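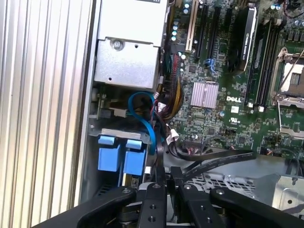
Cabling between the metal housing and the motherboard, blue SATA lead looped past the two blue tabs.

Pitlow workshop, bench notes
August 3, 2022

Job: Sulemana intake, desktops for strip, check and rebuild. Cases open, side panels off and stacked on the rack. Notes below cover cabling and drives. Memory and board tests to go in a separate entry.

Started with the cabling as found. The power wires (red, yellow, black) come down beside the edge of the motherboard as one thick bundle and turn in towards the middle. Nothing holds the bundle to the chassis that I could find by hand. On the last lot from Astham these were tied back to the frame and the ties had to be cut before a drive would come out, so check for ties first and pull second. Cutters are back in the drawer under the meter.

Blue SATA lead: narrow loop, up and over between the metal housing and the blue tabs. I would like more slack than that. Replacement leads in the tray are longer but have the angled end, and the angled end fouls the bracket on at least one of the case types we had in July. Tried one straight-ended lead from the old stock. Seats properly, no play. Marked the bag.

Blue tabs: press from the top. Do not lever with a screwdriver. The plastic on this type goes white at the root before it goes altogether, and we have no spares. If a tab will not move, take the load off it by easing the bracket sideways a little, then press again.

Screws: the metal housing has a Phillips at upper left. Use the No. 2 with the worn handle, the newer one rides up out of the head. All case screws into the lidded tub, drive screws into the other one. They are different threads and last month's mixed tub cost most of an afternoon.

Slots: one white and two black expansion slots next to each other on this board. Blanking plates to be kept with the case they came from. Kallance lists cases by outside label only, so a blanking plate on its own cannot be matched to anything afterwards.

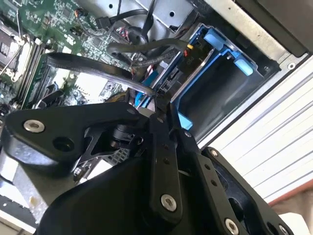
Reading time: 5 minutes

Memory end of the green board and the drive connectors. The flat black data cable goes from the left, over the memory slots and down into the drive area. I do not like it lying over the slots. The latches need room to swing and the cable sits where a thumb would go. Sequence for anything laid out like this:

1. Data cable off at the drive end.
2. Fold it back over the left of the board, no sharp crease.
3. Memory out or in.
4. Cable back last, and check it is not trapped under a latch.

Second black cable, the thicker one running across to the drive connectors: leave it alone unless the drive is coming out. It is stiff and takes a set. If it has to come off, hold the plug body and keep the pull in line with the connector.

Small orange and black connector near the top of the board, short wires. Not yet traced. Do not unplug until it has been written down which way round it goes. I have put a dab of paint pen on the list of things to do before the board comes out, same colour as last time. Black plug beside it, same treatment.

Socket lever: thin, easily bent. Keep sleeves and cable ends off it while working at that corner. Nothing on the sheet requires the processor to be lifted at this stage.

Drives

Read the first disk on the bench dock. Power-on hours 2,939, no reallocated sectors reported. Short test passed. Long test started after lunch and left running. Surface read of the small partition took 19 minutes, in line with what the same model did in July. Wipe not started. Wipe needs the signed sheet from Astham and the sheet was not in the tray this morning.

Kallance entry made for the disk under the Sulemana job number. The form still rejects a serial with a trailing space and gives no message, it just clears the field. Paste into a plain text file first, trim it, then paste across.

Cleaning

Airline at low pressure, extractor on, fan blades held still with a finger. Brush only around the memory slots and the small components. No wipes on the board. The last batch of wipes left lint under the latches and I was still picking it out with tweezers two days later.

Parts to order

SATA leads, straight both ends, pack of 6
Small reusable ties, black
Lids for the screw tubs (one is cracked through)
Paint pen, yellow, the current one is nearly dry

Open points

Trace the orange and black connector.
Long test result on the disk.
Wipe sheet from Astham.
Decide whether straight leads become standard for this job. My preference is yes. The cost difference is small and the angled ones can go to the tower cases at Pitlow.
Bench mat earth lead read high on the meter, then normal after reseating the stud. Check again before touching any memory.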